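Activist Stakes and Buybacks: Questions From Skeptical Shareholders

Sat 7 November

Most of what lands in a small shareholder's inbox during an activist campaign was written by somebody who wants a vote. These answers were put together by Desta Woldemariam and Rhydian Phillips after the Tufa fight in August, when readers kept sending us the same questions. We hold no Tufa shares. Check what we say anyway.
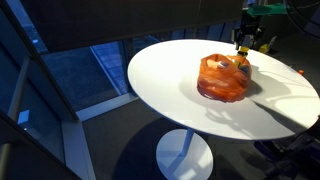
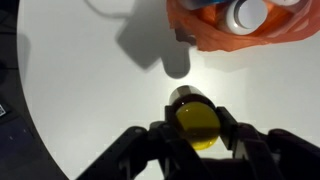
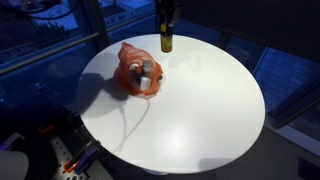 Orange bag on the round white table, first and third pictures.

What is an activist investor?

Someone who buys enough of a company to be annoying and then asks for something. Usually it's cash back to shareholders, a seat on the board, or a sale of some part of the business. The word makes it sound like a cause. It's a way of making money, and you should read the letters with that in mind.

An activist just bought into a company I own. Is that good news?

The price often jumps the day the stake is announced, so it feels like good news. What you know at that point is that one fund thinks it can sell later for more than it paid. You don't know how long it plans to stay or what it would settle for. Tekle Habte, who ran the Woltard pension account before he retired, used to wait 30 days before he would even discuss a campaign with his trustees. He missed a few early pops that way and never seemed bothered.

They say the shares are "deeply undervalued." Are they?

Maybe. Have you ever seen a fund buy a big stake and announce that the shares were priced about right? Look for the math behind the claim. In the Tufa campaign the fund, Flilley, sent out a deck of 153 pages, and the target price rested on a profit margin Tufa has never reached. The page explaining how it would get there was mostly a chart with an arrow on it.

What does a buyback do for me?

The company uses cash to buy its own shares. If those shares are retired, there are fewer left and each one is a slightly larger piece of the business. That helps you if the price paid was sensible. If the company overpaid, the people who sold did well and you helped cover it.

Also check whether the share count went down at all. Plenty of companies buy shares with one hand and issue new ones to executives with the other. The number you want is diluted shares outstanding, this year against last year. The size of the program in the press release tells you very little.

Doesn't a buyback push up earnings per share?

It can, yes, and that's our complaint. Earnings per share can rise in a year when the company earned exactly the same amount of money. If the chief executive's bonus is tied to that figure, ask who the buyback is for. The bonus formula is in the proxy statement, generally a long way in.

Would a dividend be better?

A dividend puts money in your account and lets you decide. You may owe tax on it, depending on the account and where you live. Saeed Rostami, who answers our tax mail, would like it known that he can't tell you what you personally owe from a two-line email.

We lean toward dividends, mainly from having watched too many buyback programs announced at the top and suspended at the bottom. Desta leans less than Rhydian does.

The company has a huge pile of cash. Why not hand it over?

Sometimes it should. But look at what's on the other side of the balance sheet first. Desell paid a special dividend under pressure from a fund and borrowed most of it. The fund was gone within 11 months. The loan is still there, and so are the ordinary shareholders.

Should I believe the board instead?

No more than you believe the fund. Boards talk about "long-term value" when they want to be left alone, and some of them have been talking about it through a decade of flat results. Ask how many shares the directors bought with their own money. Shares they were given don't count.

I got two different voting cards. Which one do I send?

Either one, if both list all the nominees, but only the last card you date and send will count. If you vote on one and then mail the other to be safe, you've replaced your first vote. People do this every season.

Does my vote matter with so few shares?

Usually not much. The large index funds decide most of these contests. Close ones happen, though. At Tufa the final seat changed hands on the recount, and Flilley ended up with 2 directors where the first tally gave it one.

The fund and the company "reached a cooperation agreement." Who won?

Read the filing. There will be a standstill clause saying how long the fund has to keep quiet, and often a line about the company paying the fund's expenses. That's your money. Then see whether anything in the original letter got done. In a lot of cases the answer is one new director and a review.

Can you tell me whether to sell?

No. We don't know what else you own or when you need the cash, and we'd be suspicious of any web page that claimed it could tell you.

Who do I write to with a correction?

Thabiso Ndlovu handles corrections. Send the page number of the filing you're relying on. Links to message boards go unread.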